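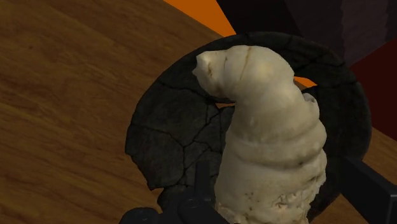
Abimbola Garba writes to ask why the March grasp results were withdrawn when the success rate had gone up, and whether the fault could reach the real arm. The answer to the second part is yes, it could have, and the rest of this item covers how.

Wolgate Simulation: Force Limit Fault
Posted 05/02/2025

The withdrawn batch was 809 simulated grasps on the cluttered table set. Of these, 331 were logged as successful lifts. When the batch was replayed with contact forces written out at every step, 251 of those 331 turned out to have exceeded the finger force limit at some point during the close. None of them had raised a stop.

The limit exists to protect the item and the finger joints. In simulation nothing gets damaged, so a grasp that would crush a brittle item still scores as a lift if the item leaves the table. The force stop is what should keep such a grasp out of the results. It did not trip, and the policy trained on those results learned to squeeze.

What happened

Each item in Wolgate has two meshes. The visual mesh is what the renderer draws, and the collision mesh is what the physics engine uses. For most of the set the collision mesh is built automatically from convex pieces. Boxes and cans come out fine. Items with hooks, folds or chipped edges come out badly, and item 251 in particular (the large cream one with the hooked end and the small knob on its side) was reduced to a single hull. The hull filled in the space under the hook and covered the grooves.

A finger could therefore be in contact with the hull while the rendered surface was still some distance away. It could also start a close already inside the hull, if the approach planner had used the visual mesh to check clearance. The planner did use the visual mesh. That was the first error.

When two bodies begin a step overlapping, the solver pushes them apart with a large force. These spikes are a known artifact, and a filter was added to the Rato controller last year to ignore any force reading in the first steps after contact. The filter was meant to run once per grasp. In the current build its timer was reset every time contact was lost and regained. A finger chattering against a badly fitted hull loses and regains contact constantly, so the filter stayed on for most of the close and the stop never saw the readings. That was the second error, and it is the one that matters for hardware.

Why the arm was at risk

The same Rato build was scheduled for the Ketilsson arm in the Zakora test cell. A physical finger does not overlap with a solid object, so the solver spikes do not occur there. Chatter does occur. A finger closing on a rough or crumbling surface can make and break contact many times in a second, and each break would have restarted the filter. The arm has a separate current limit in its own firmware, set well above the finger force limit. It protects the motors. It would not have protected a fragile item or a hand.

The build had not been loaded on the arm when the fault was found. The release was stopped the same day.

How it was found

Omolara Ajayi was checking renders against the collision view for a different ticket, on the objects that stand close together on the wood table. With the cream item in front of the dark cracked plate and both fingers in position, the visual meshes were separate and the hulls were not. The log for the same instant reported zero filtered force. She then pulled the raw channel and found readings over the limit.

The raw channel had been available the whole time. The nightly report only read the filtered one.

What has changed

1. The filter timer now starts at the first contact of a grasp and cannot be restarted until the fingers have fully opened.

2. The stop compares both the raw and the filtered force with their own limits. The raw limit is higher, and it is never masked.

3. The approach planner checks clearance against the collision mesh.

4. The nightly report counts every grasp with a raw force over the limit, whether or not it was scored as a lift.

5. Collision meshes have been rebuilt for 29 items. Item 251 is now split into enough pieces to keep the hook open. The knob is still approximated.

What is still open

The rebuilt meshes slow the physics step, and the cluttered set no longer finishes overnight. We have not decided whether to cut the number of grasps or drop the slowest items. The policy trained on the withdrawn batch should not be used for anything, including as a starting point for fine-tuning. If you have a local copy from March, delete it.

The Ketilsson arm stays on the previous Rato build until the new one has passed the bench test with the foam blocks and the load cell. Anyone who needs cell time before then can still book it, with the finger force limit left at its default. Replay logs for the full batch are on the Wolgate share, with raw and filtered force in adjacent columns.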